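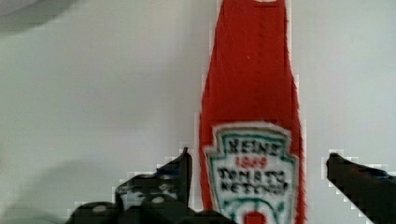
Según Sakda Thaweesak, enseñar a un robot por teleoperación se parece a dictar una carta por teléfono a alguien que oye bien pero no conoce el idioma: llegan todas las palabras y ninguna intención. La objeción nos la hizo por escrito, a propósito de una versión anterior de este trabajo, y le hemos dado vueltas más tiempo del que nos gustaría admitir.

Figura 1. Vista desde la cámara de muñeca durante la aproximación a una botella de kétchup. Los dos dedos de la pinza quedan a los lados, el izquierdo más próximo a la botella que el derecho.

3.2. Recogida de demostraciones

Las demostraciones se obtuvieron por dos vías. En la primera, que llamaremos guiado manual, el operador sujeta el brazo por el antebrazo y lo lleva hasta el objeto con los motores en compensación de gravedad. En la segunda, el operador trabaja sentado, con el mando Pandine en la mano derecha y la imagen de muñeca en un monitor. El guiado manual tiene fama de intuitivo, fama que suelen darle quienes no han tenido que repetirlo durante una tarde entera de agosto.

El conjunto final contiene 1173 demostraciones, registradas por cinco operadores con el entorno Jaidee. Cada una comienza con la pinza abierta y termina cuando el operador pulsa el botón de cierre de episodio. Dos de los operadores olvidaban pulsarlo con cierta constancia, de modo que sus episodios incluían una coda en la que el brazo permanecía inmóvil, como meditando sobre lo hecho. Recortamos esas colas con un umbral de velocidad en las articulaciones; las primeras políticas, entrenadas sin el recorte, habían aprendido a meditar también, y con notable fidelidad.

3.3. El problema del centrado

En la Figura 1 se aprecia la situación que más discusiones provocó en el laboratorio. La pinza está abierta, hay fondo visible entre cada dedo y el plástico, y la separación no es la misma a ambos lados. Un operador con experiencia puede corregir esa asimetría antes de cerrar o puede confiar en que el primer contacto desplace la botella hacia el centro. Las dos estrategias son defendibles. Mezcladas en el mismo conjunto, producen una política que inicia la corrección, se arrepiente a medio camino y cierra con una indecisión casi humana.

Optamos por dar una instrucción única: centrar primero, cerrar después. La instrucción se leyó en voz alta al inicio de cada turno y se pegó en el borde del monitor. El cumplimiento fue alto en teleoperación y bastante más laxo en el guiado manual, donde el operador mira el objeto desde su propia altura y la imagen de muñeca le parece asunto de otros.

3.4. Frecuencia y resolución

El entorno Jaidee permite registrar las acciones a 100 Hz, y así lo hicimos al principio. El controlador Stokia, sin embargo, entrega consignas con un retardo variable, y a esa frecuencia el registro recogía sobre todo el temblor del operador - un dato interesante para su médico, menos para nosotros. La imagen de muñeca se guardó a baja resolución, con contornos visiblemente escalonados en los bordes de los objetos. No la mejoramos: la política recibe en ejecución la misma imagen que vio quien la enseñó.

Queda la objeción de Thaweesak. Para atenderla añadimos una anotación verbal por episodio, grabada por el propio operador al terminar, en la que debía explicar qué intentaba hacer. Reservamos 80 episodios anotados para la validación descrita en la sección 4. En la mayoría de las grabaciones se oye alguna variante de «cogerla», seguida de un silencio. El procedimiento de Ameck, que pide la anotación antes del movimiento, obtiene frases más largas, aunque los operadores se sienten luego obligados a cumplirlas.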